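Last updated: May

Linen day at last! I pulled everything out of the hall closet before breakfast and sorted till my arms ached (16 pillowcases, and I only own four pillows). The pale lavender piece came up so soft I want to sleep on it tonight.

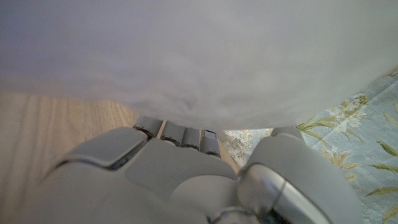

And the blue flowered cloth from Intan – I'd forgotten how pretty it is, all those long green leaves! It's going on the table when Hacer comes for supper. Still have the towels to do, plus the bottom shelf, but I'm making tea first.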